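Khaemba
Thread

People keep asking what I do all day now that I've moved over to the data side of the project, so I'm writing it up in one go. Long thread. Mute me if you need to.

1/ The short version: we're teaching a robot arm to do small household jobs, and to do that it needs examples. Lots of them. My job is to collect the examples, check them, and throw away the bad ones. I do more throwing away than I expected.

2/ We don't use the arm itself to record. We use a gripper you hold in your hand, with a camera mounted on it that looks down past the fingers. You do the job with the gripper, the camera sees it happen, and the software works out where the gripper went. One take is one example.

3/ The project is called Kollo. The tool that sorts and trims the recordings is called Trakton. I didn't name either of them. If I say "it's in Trakton" I mean somebody has uploaded it and it's waiting to be checked.

4/ The job for the whole of May has been desk tidying. Pick up the mouse, put it on the mouse pad. Pick up a pen, put it in the pot. Close a notebook. It sounds like nothing. The mouse one has taken up more of my time than the rest put together.

5/ Why the mouse is hard: it's smooth, it's rounded on top and it has a right way round. You can put it on the pad perfectly and still get it wrong if the buttons are facing the person's wrist. So every take has to end with it pointing the correct way, and the label has to say which way it was pointing at the start.

6/ We currently have 2,980 takes marked as good across all the desk jobs. That's after checking. I don't keep a public tally of the ones that failed and I'd rather not start.

7/ Most of the early ones were done indoors at Umier, at the same four desks, under the same ceiling lights. The first model trained on those was fine at those four desks. We carried a lamp in from the corridor and it started missing the mouse by a finger's width. So that told us what to go and get next.

8/ What we went to get was variety. Different tables, different light, different clutter in the background. Kitchen worktops, a workbench, a low coffee table, a windowsill. And outdoors, which I'd been putting off because of the weather and because of carrying everything down the stairs.

9/ Outdoors turned out to be the most useful set we've done. Glass tables especially. The light comes off them in little bright spots and the spots move when you move, and the model has never seen anything like it.

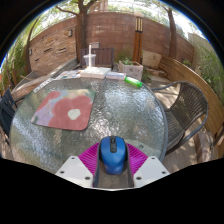
Mouse in the grip, pad waiting on the glass. Patio set.

10/ A few notes on how we run a session like that, for anybody setting up their own.

11/ Stuff stays on the table. Papers, boxes, a drink, a bottle, whatever would be lying about on a table people use. In the first weeks I cleared everything off before recording and it was a mistake. A model that has only seen bare tables gets distracted by the first cup it meets.

12/ The pad goes down at an angle most of the time. Nobody's pad is square to the edge at home. We turn it a bit between takes and move it to the other side every so often, so the model has to look for it and can't just learn "go left".

13/ Same with the mouse. New starting place every take. The temptation when you're tired is to drop it back where it was, and you can see it in the data straight away: a whole run where the hand makes the same little curve. I delete those even when every single one is a clean take.

14/ Speed. Slower than you'd do it with your fingers, faster than you'd think. If you creep, the model learns to creep, and then it stops dead halfway because there were so many moments in the examples where hardly anything moved.

15/ Don't hover over the mouse making up your mind. Decide where you're going before you press record. Hovering is the commonest fault I mark and I'm guilty of it myself.

16/ Grip it across the sides, let go only when the whole underside is flat on the pad, then lift straight up. If you let go early the mouse drops the last bit and rocks. It looks fine when you're doing it. Played back at quarter speed it doesn't.

17/ The finger pads are soft and ribbed and they bend round things, which helps a great deal with a rounded shape. They also pick up grit. Wipe them between sets. I use a damp cloth and then a dry one.

18/ Checking. Every take gets watched by a person. I watch at double speed with my thumb over the reject key. I'm looking for: did it start in a new place, did the grip close once, did the mouse end up on the pad, did it end up the right way round. If I have to watch it a second time to be sure, it goes.

19/ Then there's the tracking. The software works out the gripper's path from what the camera sees, and it needs things in the background that stay put. Walls with texture are good. Brick is very good. A blank white wall two feet away is awful. Leaves are all right until it gets windy.

20/ The patio batch was 272 good takes. I was pleased with that. The limit was sun, which kept shifting, and my wrist, which I'm told I should be resting more.

21/ Somebody asked last time why we don't make the examples in simulation. We do have some simulated ones. They're useful for reaching and not much use for the last centimetre, where the pads touch the thing and it shifts a little. I haven't seen a simulated mouse slide on glass in a way I believed.

22/ Somebody else asked if it's boring. Parts of it, yes. Takes forty onwards are boring. I listen to the radio. You do get oddly good at it, and then you have to be careful, because one very practised person doing the same job over and over is its own kind of narrow.

23/ So we swap hands, in both senses. I do a set left-handed now and then, and other people from the office take a turn. Their takes are messier and the model is better for having them. One colleague goes in from much higher up than I do and I'd never have thought to.

24/ What about fumbles? We keep a few. If the grip slips and the person goes back and gets it properly, that's worth having, and it gets its own tag in Trakton. We have 141 of those. If the mouse goes on the floor the take is binned.

25/ Labels are short. Place, surface, light, which way the mouse faced at the start, who held the gripper (a letter, no names). I tried a longer form with a box for everything and people stopped filling it in by the afternoon. Five boxes gets filled in.

26/ On privacy, as it came up: we ask before recording at anybody's house, we don't record when there are people sitting at the table, and anything with a readable letter or a screen in it gets pulled at checking. That last one catches me out more than it should. Post gets left on tables.

27/ Results so far, in plain terms. On the four old desks the new model is the same as it was. With the lamp brought in, it no longer misses. On a glass table it hadn't seen, it got the mouse onto the pad more often than not, and the failures were nearly all facing the wrong way. It finds the mouse, it finds the pad, it doesn't much care which end is the front.

28/ My guess is that we have too few takes where the mouse starts off backwards. It takes a bit of a twist to turn it round in one go and people avoid it without noticing. I avoid it. So the next set is going to be all backwards starts, on 3 different surfaces, and I'm not looking forward to it.

29/ After that it's keyboards, which don't fit in the gripper unless you take them by the edge. If anyone has recorded flat, wide things with a hand-held gripper and has found a good way to do the lift, please reply. I've tried tipping up the near side first and it skids.

30/ Things I'd do differently if I were starting again: go outside in week one, never clear the table, write the labels on the spot and not at the end of the day, and bring a second battery. I've walked back up those stairs for a battery more often than I'd like.

31/ I'll post the checking list as a separate thread when I've tidied it up. Replies are open. I'm out doing windowsills this afternoon so I'll be slow to answer.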